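Leute, ich komme gerade aus dem Kostden und muss das loswerden, bevor ich schlafen kann: Skasia live ist der Wahnsinn. 1/9

Vorgeschichte: Der Abend war schon zweimal verlegt worden, erst vom Herbst in den Januar, dann nochmal in den März. Meine Karte hing so lange am Kühlschrank, dass die Schrift blass geworden ist. Am Einlass ging sie trotzdem durch! 2/9

Angekündigt war es als "Vortrag mit Tönen". Darunter konnte ich mir nichts vorstellen. Es ist eine Reise den Trorkari entlang, von der Quelle bis zur Mündung, 58 Tage zu Fuß und im Boot, erzählt von drei Stimmen auf der Bühne, dazu Aufnahmen vom Fluss. Kein einziges Dia. Man sitzt im Halbdunkel und hört Eis knacken. 3/9

Und dann die Stelle mit der Fähre, die nicht kommt! Zwölf Minuten lang passiert fast nichts, einer zählt die Vorräte auf, im Hintergrund Wind, und der ganze Saal hält die Luft an. Ich hab noch nie so gern jemandem beim Warten zugehört. 4/9

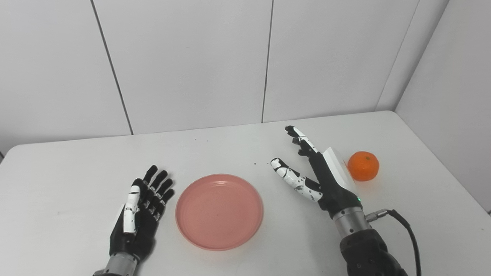 Fand die Fährenszene ehrlich gesagt zu lang, schreibt mir Flusskiesel gerade drunter, und nach der Pause sei es ohnehin viel stärker geworden. Beim zweiten Teil bin ich voll dabei, bei der Fähre bleibe ich stur. Die hätte von mir aus doppelt so lang sein dürfen. 5/9

Nach der Pause also: die Stromschnellen. Der Ton kommt plötzlich von hinten, dann von allen Seiten, und ich hab mich wirklich am Sitz festgehalten (meine Nachbarin auch, wir mussten beide lachen). 6/9

Für alle, die überlegen: Der Saal hat 107 Plätze, man hört überall gut. Ich saß in Reihe 3 ganz außen und würde nächstes Mal weiter in die Mitte gehen, wegen der Stromschnellen. Einlass ist ab 19 Uhr, Garderobe im Keller. 7/9

Im Mai spielen sie das Ganze noch einmal im Kyei, dort mit anschließendem Gespräch. Alte Karten vom ersten Termin gelten im Kyei auch, hab an der Kasse extra gefragt. 8/9

Ich gehe auf jeden Fall nochmal hin. Wer kommt mit? 9/9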